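Subject: Re: [stokum-gardens] slugs in the cold frames, again

On a February evening a list member wrote:

> Has anyone had luck with copper tape on the Bajwa frames? I put in
> lettuce and it was gone by morning. I don't want to use pellets,
> the dog gets into everything. Also is the Farnar seed order
> still open?

Hi all,

Oh, the lettuce! I lost a whole row the same way last spring and sulked for a week. I did try the copper tape, and my feeling is it helps a bit on pots and hardly at all on the frames, mostly because the slugs were already living inside (check under the lip of the wood, mine were packed in there like commuters). What worked better for me was going out with a flashlight at 9 p.m. and picking them off by hand. Gross, but you get used to it.

I also water in the morning now instead of after supper, and I start lettuce indoors until it has a few real leaves. The tiny ones don't stand a chance.

The seed order is still open, yes! We're at 98 packets so far and Farnar gives us the better price once we pass 100, so if you've been on the fence about that second kind of bean, please just get it. I'm putting in for 3 more of the purple ones myself. 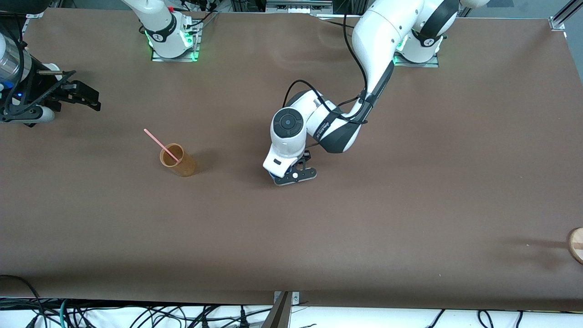

Couple of other things

1. The rain barrel at the Zurness Street gate is leaking again at the tap. I wrapped it with plumber's tape and it slowed down, but it needs a new washer. Does anyone have a spare, the three-quarter inch kind?

2. Compost: please, please no more citrus peels in the left bin. I pulled out a grocery bag's worth on my last turn and they looked just as fresh as the day they went in.

3. I still have someone's green-handled trowel. It's been riding around in my car since fall. I'd love to give it back!

If you want in on the seeds, write me off list with what you'd like and how many. I'm sending it all in at the end of the month.

Happy digging, and good luck with the slugs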